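Folten lab tests bin sorting with fewer recorded demonstrations

December 8, 2023

A research group at Tisholm has published results from a study on how a two-armed robot can learn to move soft, dark objects between containers. The group says its method reached the same success rate as its older system while using 600 recorded demonstrations in place of 1065.

The work was done at the Folten lab and led by Brynhildur Bundgaard. It deals with a common problem in automated packing. Items that are dark, padded or folded have few clear edges, and a camera looking at them through the wall of a see-through container also picks up glare. Earlier versions of the system often closed on the rim of a bin when they should have reached for what was in it.
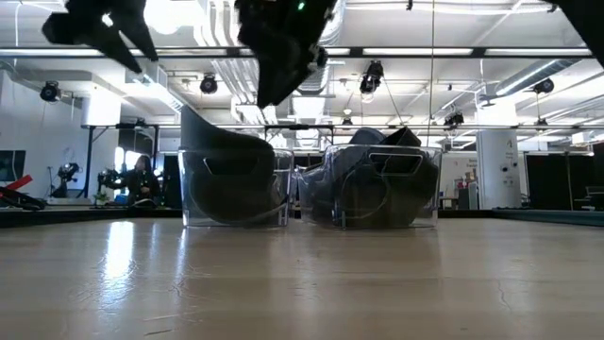
Two clear bins on the test table at the Folten lab, with the robot's grippers overhead.

The new method, called Cirkerier, changes the order in which the robot is trained. Operators first record short clips that cover only the approach, from the moment an arm starts down until a fingertip passes the rim. Full demonstrations of the whole task are added later. According to the paper, most failed grasps in the older system came from the approach, so more of the recording time now goes there.

Each trial used two bins placed side by side. The robot had to take one item out of a bin, hand it from one arm to the other if needed, and set it down in the second bin without tipping either one. A trial was counted as failed if it took longer than 20 seconds or if a bin slid off its starting position.

"We had been adding more and more full runs and the numbers had stopped moving," said Bundgaard. "Halfdan went back through the failures and sorted them by when they went wrong. That was a dull couple of weeks, but it told us what to record."

Halfdan Mogensen wrote the training code. Ebere Ojo ran the trials, which finished in October. 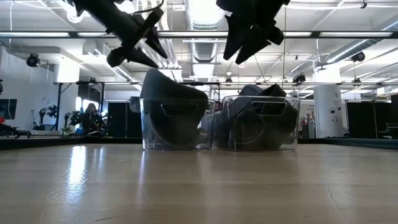
The gain was not even across items. Stiff pieces with corners or flaps were picked up more reliably than before. Rounded, padded pieces improved less, and the group reports that the fingertips still tend to slide off when a piece stands well above the rim. Very thin items were left out of the study.

The paper also notes that all trials took place at one table, under the same ceiling lights. Valdemar Hauksdóttir, who works on warehouse systems at Þórarinsdóttir and was not part of the study, said she would like to see the method tried in another building before drawing conclusions. "Reflections are different everywhere you go," she said.

The group plans a second round of tests with 16 new items. Brynhildur Eskildsen will take over the trials for that part of the work. The code and the approach clips will be released together with the next paper.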